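Tromulard Community Forum > Two-arm cells > Good practice

Topic: Written rules for shared pick and place area?

erno_p
Hello all. My name is Ernő Pintér, I look after the small cell at our training centre. I am writing a two-page set of rules for new operators and I would like your opinion before June. My main rule is: only one arm may be over the shared area at a time, and the other must stay parked behind its own line. Speed limit in the shared area is 200 mm/s for everybody. Is this too strict?

Butetti
Too strict on the first one, in my opinion. If you park one arm always, why did you pay for two? We let both work as long as each has its own zone and the zones are written in the program header.

erno_p
Zones in the header are good until somebody moves the tray. Then the header is wrong and the arm does not know it.

mykhailiuk_k
Agree with Ernő. We had a collision on run 434 for exactly this reason — the fixture was moved by a colleague in the evening and the header was not changed. It cost us a wrist joint and seven days of waiting. Now we mark the tray outline with paint pen.

Butetti
So the problem was the fixture and not the two arms. Paint pen I accept.

Umalia
Can you show the layout, Ernő? Hard to judge a rule without it. Also please write something about hoses. Everybody writes about fingers and forgets hoses.

erno_p
Yes. It is the chess set-up we use for the operator course.
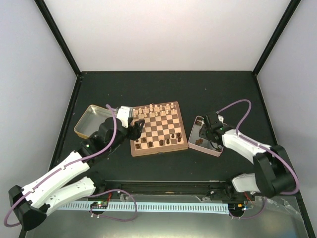

Chess cell, right gripper over the pink tray with dark pieces, left gripper at the board edge.

Umalia
Thank you. The hose on the right makes a high arch above the forearm. I would put a maximum height for this in the rules, and a check of the clips before each session.

Butetti
With this layout I would still allow both arms. Left side and right side are easy to separate. But the left fingers are over the board, so by your own rule the right one must not come in to place a piece, correct?

erno_p
Correct, it must wait until the left is back behind its line. I will add the hose check, and the paint pen also. For zones I can make an exception for trained operators, with a signature.

mykhailiuk_k
Please add also "no loose plastic near the arms". I see some at the front on the right.

erno_p
Added. Draft goes up here when my supervisor has read it.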